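The porch floor, finally

I said in the spring that the porch floor would get done before the end of July, and it did, with a couple of days to spare. A few people asked me to write down what I used and what it cost, so I'm doing that now while I still have the receipts in a pile on the desk.

The porch runs across the front of the house and around one side. It's tongue and groove fir, the narrow kind, and it is most likely original apart from a patch by the steps where somebody used wider boards. When we bought the place in Grenville it had a coat of brown paint on it that was already lifting. I swept the flakes off every spring and told myself it had another year left in it. Last winter the paint came up in sheets near the door where we shovel, and after that there was bare wood showing, gray and a little fuzzy, and I could push the tip of a screwdriver into one board farther than I liked.

I got two quotes. The first painter didn't want to do floors at all and only came out to look at the trim. The second one was Po-yen Yau, who painted the upstairs of the house next door and did a clean job of it. He walked the whole thing on his knees, which I appreciated, and told me the paint was failing from underneath. There was no primer on the boards that he could see, and the underside of the porch had never been sealed. Moisture comes up from the dirt, goes through the wood and pushes the paint off. He said he could strip it and paint it, but he was booked into the fall, and the price for stripping by hand was more than I had set aside. He told me which parts he thought I could do on my own and didn't charge me for the visit.

So I did it on my own, with help from I-hsuan on two of the weekends.
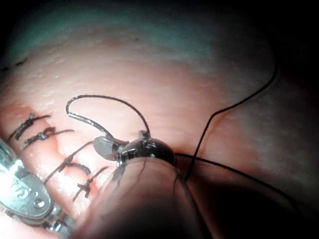 Needle in the driver, with the black thread trailing off to the right.

The underside came first. There's an access panel in the lattice on the side yard and just enough room under there to crawl. I laid down plastic sheeting over the dirt, overlapped the seams by a foot and held it down with bricks. It's dull work. I did it in the mornings when it was cool, and wore a headlamp and old clothes that went straight into the trash afterward. I also pulled out a lot of leaves that were packed up against the inside of the lattice and blocking the air.

Then the bad boards. I had expected one and ended up with five. If you have never taken out a tongue and groove board from the middle of a floor, you cut down the length of it with a circular saw set to the thickness of the board and no deeper, pry out the middle, and then pick out the two sides. The new board has to have the bottom lip of its groove cut off so it will drop in. Tseng, the lumber yard out past the rail crossing, had fir in the right width, though it was a hair thicker than mine. I planed the undersides where they cross the joists. You can feel the difference with a bare foot but you can't see it.

I primed every new board on all sides before it went in, ends too. Two coats on the ends. Po-yen had been firm about that. The ends are where the water gets in, and along the front edge of a porch every board has an end sticking out in the rain.

Stripping took the longest. We tested the old paint before touching it, and anyone with a house this old should do the same. The top layers came back clean but there was a green layer under the brown that tested positive for lead, so sanding was out. I used a paste stripper, covered it with the paper that comes with it, left it overnight and scraped it in the morning while it was still soft. Everything went into doubled bags and from there to the county drop-off. I wore a proper respirator, kept the windows on that side shut, and kept the dog in the back yard for the whole stretch. I'm not going to give directions for lead work on a blog. Read what your state puts out and follow it.

One thing I would do differently is buy better scrapers at the start. I went through the first week with a cheap one that I kept having to file. Rosalie Steiner, who used to restore windows for a living, lent me a pull scraper with a carbide blade and it cut the time in half. I bought my own the next day.

After stripping, the floor got washed, rinsed and left to dry. I left it eight days. We had rain on the second one and I put a tarp up on the open side to keep it from blowing in. A moisture meter is not expensive and I would not have known when to start without it. The boards by the steps read high long after the rest were ready.
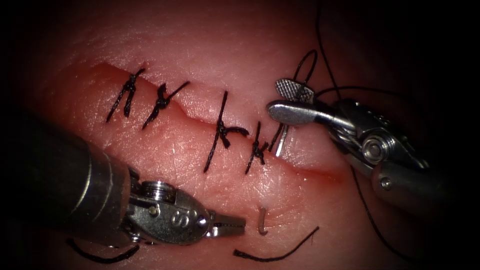
Interrupted stitches in black thread along the cut.

Primer next. I used the Nunico exterior oil primer, the slow drying one. It smells and it makes a mess of brushes, but it soaks in, and bare old fir needs something that soaks in. I brushed the first coat along the length of the boards, two or three boards at a time, and worked from the house wall out to the edge. A roller would have been faster. I don't think it gets down into the joints the way a brush does.

I did not caulk between the boards. I asked at the paint counter and got one answer, asked Po-yen and got the other, and went with his. The boards need to move, and caulk in a floor joint holds water once it cracks. I did caulk where the floor meets the house wall and around the bottoms of the columns.

The finish is Firnine porch and floor enamel in a medium gray. Two coats. I had wanted a darker gray, close to charcoal, and I-hsuan talked me out of it. The porch faces south and dark paint gets too hot to stand on, and it shows every footprint. The medium gray shows pollen, as I have since learned, but you can sweep pollen off.

For the first coat I thinned it a little, as the can allows. The second went on as it came. I mixed a bag of fine grit into the paint for the steps only. It settles to the bottom of the can quickly, so stir it every few minutes or the last step will be like sandpaper and the first one like glass.

Timing matters more than I thought. In July the boards on the south side are in full sun by late morning, and paint put down on a hot board skins over before you can brush it out. I started at 6 in the morning and stopped by ten, and did the side of the porch in the evening. On the one day I tried to push on past lunch I got lap marks, and I had to sand that stretch lightly and go over it again.

We used the back door for a week. The can says you can walk on it the next day and I did, in socks, but I didn't put the furniture back until the week was up. The feet of the bench got felt pads and the planters now sit on little risers so air gets under them. The old paint was worst under the planters, with a ring of soft wood under the biggest one, so that's one board I can blame on myself.

Costs. Materials came to $667 all together. That covers lumber, stripper, primer, enamel, plastic, the meter, and the carbide scraper. It does not cover the disposal fee, which was $40, or the sawblade I ruined on a nail. I haven't added up the hours and I'm not going to.
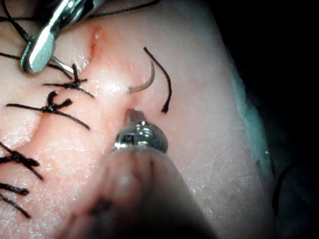
House: what's left to do

The railings. They are sound but the paint on the top rail is chalky, and white comes off on your hand when you lean on it. I think they need a wash, a light sand and one coat, but I'll test for lead there too before I do any sanding.

The porch ceiling is beadboard and in good shape. Lai-ching Leung down the street painted hers a pale blue last summer and I like it more every time I walk past. She wrote the color on the back of an envelope for me and I've lost the envelope, so I'll have to ask again.

The ends of the boards along the front edge will want a touch-up each spring. I kept a quart of the gray for that and wrote the date on the lid. I also turned the can upside down for a minute after closing it, which seals the lid from the inside. Chih-ming Wei, who I worked with years ago, told me that one and I've done it ever since.

I still owe the lattice a coat of something. Right now it is three different whites. It can wait until the leaves are down, when I have to take the panels off anyway to clean behind them.

If you're in the area and want to borrow the moisture meter, send me an email. The tarp is spoken for until September.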